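Bottle Sorting at the Burmont Reuse Room: Your Questions

We love bottles! Clear ones, labeled ones, the one that rolled under your car seat in November. Tahmineh Daneshvar and Till Hamann answer the questions we hear most.

What do you take at the bottle table?

Clear plastic drink bottles, and plenty of them. Last month 187 came through, our best month yet!
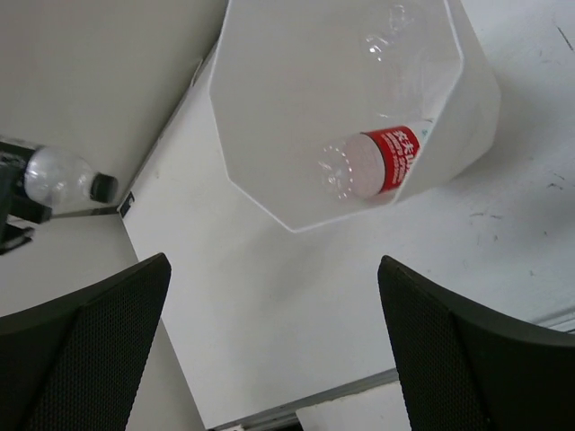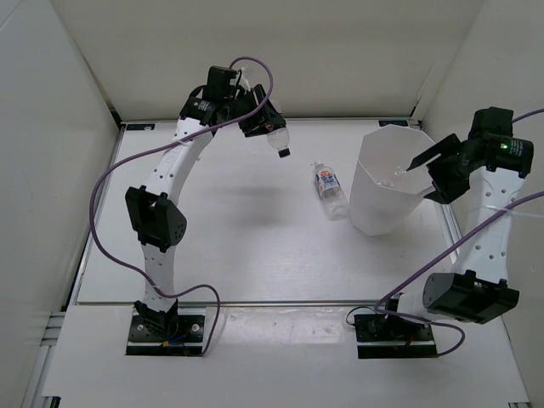
A white bin and clear plastic water bottles.

Do I take the cap off?

Leave it on, please. Screw it down snugly and it gets recycled along with the bottle. Loose caps are tiny and love to escape (we have a jar of 53 strays at the front desk, come and adopt one).

What about the label?

Leave that too, in any color and any language. Our hauler, Karunaratne, deals with labels at their end, so there's no need to stand there peeling.

Should I crush my bottles?

Up to you. Whole bottles are easier to grab and check, but if you've walked over with a giant bag, squash away!

Do they need to be rinsed?

A quick swirl of water is plenty. Empty, please, no half-finished soda.

Can I bring milk jugs or colored bottles?

Those go to the Restar drop-off behind the library. They're lovely people and open until 8 in the evening.

Can my kids help?

Yes, yes, yes! Dropping bottles in the bin is the best job in the building. Ask for Asnakech Ambaye when you come in and she'll get them started.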